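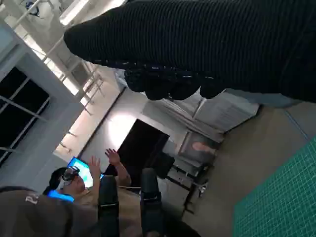
Arm lunges when operator tracking comes back after a dropout. How do I make it stop?

Asked by kneadful_things in Teleoperation and Remote Handling
Tags: teleoperation, tracking-loss, humanoid, safety
Viewed 1426 times

I look after a two-armed humanoid that we drive by hand tracking. Operator sits down, puts the headset on, waves their hands around like somebody conducting an orchestra of bees, and the robot copies. Tracking comes from Pradix, arm control is Limano, hands are the Cassim five-finger kind with gloves on. The job this month is moving baked goods in and out of a bowl, and yes, I have a degree.

The fault: every so often tracking on one hand drops out. The arm holds its last position, which I am fine with. Then tracking returns and the arm goes straight to wherever the operator's hand is now. It does this at full speed, with real commitment. If the operator has moved a few inches you get a twitch. If the operator has scratched their nose in the meantime you get a backhand.

Last week the right hand came across the table during one of these and sent the bowl toward me. I was standing next to the robot resetting the bun. The bowl hit me in the hip and survived. The bun did not. I wrote it up as an incident, which meant typing "struck by bowl" into a form with my own name on it.
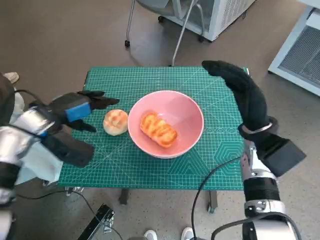

The work at hand, from the head camera. Roll in the bowl, bun on the mat.

What I know so far:

It happens on both sides, but the right is worse.

The log shows "pose stale" and then "pose valid" with nothing in between. Shortest gap I have found was 43 ms, and the arm barely moved. The bad ones are over a second.

Operator command rate is 100 Hz. CPU load is fine.

I counted 12 dropouts in one afternoon. Four of those came with a visible jump.

I have swapped the headset, recharged everything, and told the operators to keep their hands in view. They say they do. They would.

I tried turning on the smoothing filter in Limano. The arm now lunges smoothly.

Is there a setting for this that I have missed, or do I have to write something? And is it OK to keep running in the meantime if everyone just stays alert?

3 answers, sorted by votes

Answer by Finbarr Breathnach (accepted)

Last part first: no. Stop having people inside the reach of the arms while they are enabled. "Stay alert" is what we had on the wall at my old place too, right over the dent. Whoever resets the table should be holding the enable switch, or the arms should be disabled, and the operator should not be able to bring them back on alone. Do that today, before you touch any code.

Now the lunge. You have two problems and they are getting mixed up. One is why tracking drops. The other is what the robot does about it. You will never get the first down to zero, so fix the second first.

What you have is absolute mapping with no clutch. Operator's hand is at X, so robot's hand goes to X, whatever happened in between. When the pose comes back you want one of these:

a) Re-zero. On "pose valid," record the offset between where the operator's hand is and where the robot's hand is, and apply motion relative to that. The arm does not move at all on recovery. Operators hate it for an hour because their hand and the robot's hand no longer line up.

b) Match to resume. The arm stays frozen until the operator brings their hand back to within a small distance of the robot's hand, orientation included. Show them a ghost hand in the headset so they have something to aim at. Fiddly, but everything stays lined up, and people can't drift off into a weird posture over a long session.

For tabletop work I would take (b), and require a pedal press on top of it for any gap longer than, say, a quarter of a second. Below that, let it ride.

Either way, put a hard limit on commanded hand speed, in the arm controller and downstream of everything else. Your smoothing filter did what filters do. It took a big step and made it rounder. A velocity cap is a different thing and it should be there even if tracking were perfect. Set it so low that the operators complain, then nudge it up once.

Check the fingers as well. If they are on the same stream, they will snap open or shut on recovery just like the arm does. That is how we dropped a full jug at Prandholm.

For the dropouts themselves, log the hand's position relative to the headset every time the pose goes stale and plot it. I'd bet on a cluster. Hand raised high, hand close to the face, or one hand hiding the other from the sensors. Bright lights up by the ceiling can do it too. If the right is worse, see what your operators do with their right hand when the task calls for a reach.

 Comment from kneadful_things: Plotted it. Big ugly cluster up high on the right. They lift that hand to get the robot's palm upright over the table and it goes out of the top of the tracking volume. So they were keeping their hands in view, of themselves. Speed cap is in, pedal is ordered.

 Comment from Finbarr Breathnach: Lower the workspace origin a bit while you wait, so they don't have to reach so high. Two minute job.

Answer by Rafsan Sivakumar

Agree with the above. One thing to add on the cables. If yours hang in a loop off the forearm like ours did, check that the lunge can't hook one on the table. We had a jump where the arm itself moved maybe a hand's width, no big deal, but it caught the slack and the table came along. Clip them up closer to the elbow and leave enough for full wrist rotation, then run the whole range slowly with a person watching the cable and nothing else.

Also, "pose valid" in the Pradix stream is only a flag. On the version we ran, the first few poses after recovery could be garbage (left hand reported as the right hand, once, which was exciting). I throw away the first ten frames after any dropout. At your rate that is a tenth of a second and no operator has ever noticed.

Answer by servo_steve_II

Have you tried turning the gain down

 Comment from kneadful_things: Which gain?

 Comment from servo_steve_II: all of them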